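**Automation at the Stullunby packing hall** refers to the change from hand packing to robot-assisted packing at the Stanstead site of Stullunby, a mail-order supplier of household fittings. The change began in October with two robot arms on the small-parts line and was later extended to the returns benches. It is often used in training courses on workplace change, mostly for what it did to job content and shift patterns.

## Background

Before the change, the small-parts line was staffed by 47 packers on two shifts. Each packer picked hinges, brackets and screw packs from open bins, checked them against an order slip and placed them in a carton. The work was paid by the hour with a bonus for cartons above the daily target. Turnover was high, and complaints about wrist and shoulder pain made up most entries in the site's health log.

The plant manager at the time, Leopold Haslinger, asked the integrator Moser to propose a system that could be fitted to the existing benches. An earlier plan for a fully enclosed line had been turned down on cost. The control software, Sonov, was supplied separately and had been used before on a smaller line at the same company.

## Work at the benches

Each arm carries a two-finger gripper and a small camera near the wrist. An operator starts the cycle, watches the first picks and steps in when the arm stops. Most stops come from parts that lie on top of each other or from bags that have slid out of reach. 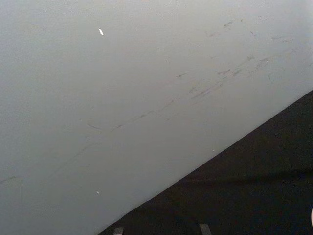

Operators took over a share of the upkeep that had earlier belonged to the maintenance crew. The start-of-shift check covers the gripper fingers, the cable, the stop button and the surfaces the arm works near. Surface wear is noted on a paper sheet, with a short word for the type of mark. A pale surface with a band of thin gray-brown scuffs running across it, some of them no more than broken lines, would be entered as "light, streaks" and left alone. Gouges and raised edges are reported to maintenance. Loose flecks are wiped off before the camera check, as a bright speck on a plain background can be picked up as a part. Packers who moved to the new role were given 30 hours of paid training, of which the check took up one morning.

## Effects on jobs

No packer was dismissed during the first year. The number of packing jobs fell through people leaving and through transfers to goods-in and returns. Three new job titles were created: cell operator, cell lead and recovery technician. The last of these is called in when an operator cannot restart an arm within a few minutes.

Pay was the main point of dispute. The carton bonus made little sense once the pace was set by the machine, and it was replaced with a fixed supplement. Fast packers lost money under the new rule, while slower ones gained. Consuelo Goicoechea, who represented the day shift in the talks, argued for a transition payment, and a reduced version was agreed.

Lifting and reaching went down. Standing time did not. Several operators reported that watching an arm for long periods was more tiring than packing, and rotation between the cells and the hand benches was brought in every two hours. Conversation also changed. Packers had worked side by side, but the cells were spaced so far apart that people had to walk over to talk.

## Studies

Baoshan Luo and Konrad Kälin interviewed staff at the site and collected 317 stop reports from the small-parts line. They found that operators with packing experience cleared stops faster than new hires with technical training. The authors put this down to knowledge of the parts: a former packer could tell which bag had snagged without opening the bin. Their report also criticized the check sheet for having no space for free comments. A comment column was added in the next version.

Beat Schwaiger, in a review of the report, questioned whether the result would hold at a site with a wider product range. 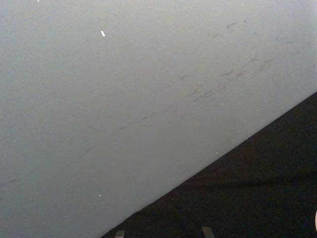 *This page was last changed on 25 February 2019.*

## Later changes

The returns benches were fitted with arms of the same type. Returned goods vary more in shape and packaging, and a larger share of the work there is still done by hand. Operators sort items into those the arm can handle and those it cannot, a decision that the first plan had left to the software.

The written procedure for the benches was shortened after the move. Entries for light scuffing are now made once a week unless a mark has changed, and the cell lead signs the sheet.

## See also

- Collaborative robot
- Job rotation
- Piece work
- Workplace ergonomics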